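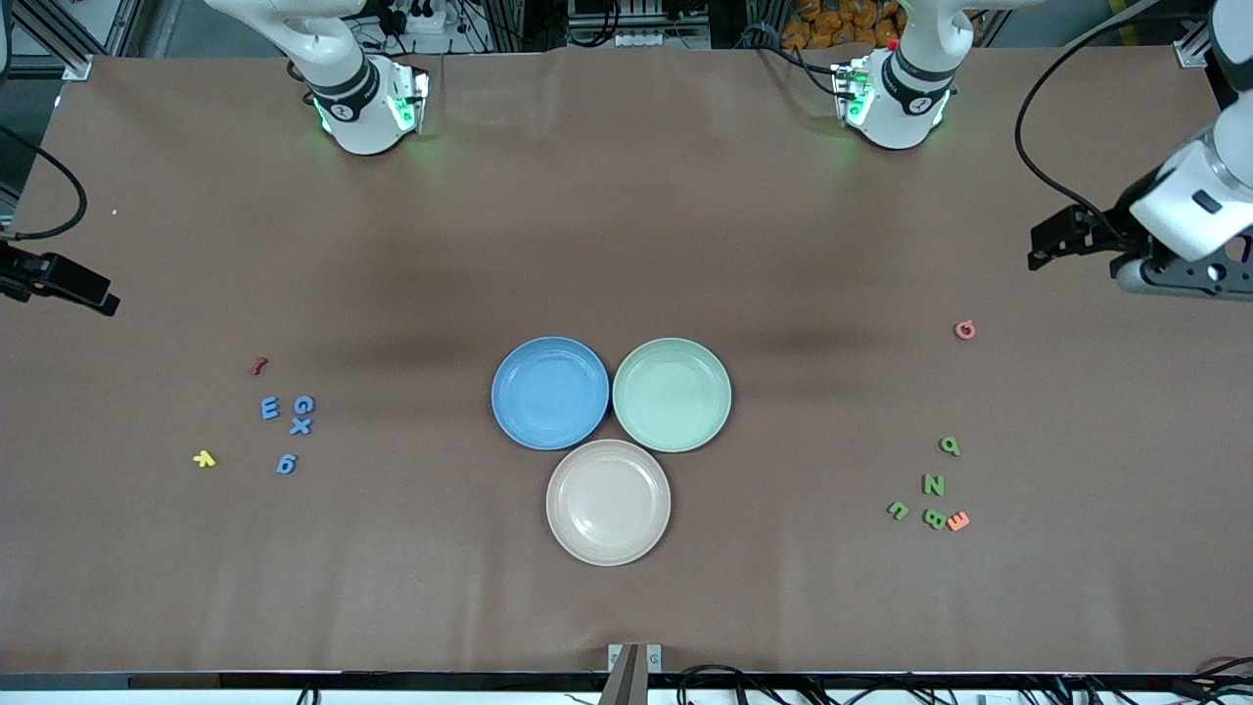 Sewwandi Marikar's question at our open afternoon in August was whether any of this will clear up a playroom by the time her kids have left home. Our answer was: parts of it, slowly, with a person nearby.

Mosavine tests whether robot arms can do household and shop-floor chores. We do not build arms. We write the tasks, run them and publish the results, including the failed runs.

Sorting is our base task. Foam letters and three plates on a tabletop are enough to test grasping, color and the handoff between two arms. Thin foam is harder than it sounds - a letter lying flat gives a two-finger gripper very little edge to hold. Letters that overlap are scored separately.

Each task is run 30 times per setup. A run counts only if no one touches the table. Our log, Skamdale, now holds 181 setups covering sorting, table clearing, folding and parts kitting.

Current position: sorting small rigid items is usable under supervision. Folding is not. Kitting depends on the bin.

Noemi Caputo runs the test floor. Debashish Bandara maintains Skamdale and answers data requests. Task proposals go to Sandamali Uddin and are reviewed every 2 months. Please list the objects, the surface and what counts as done.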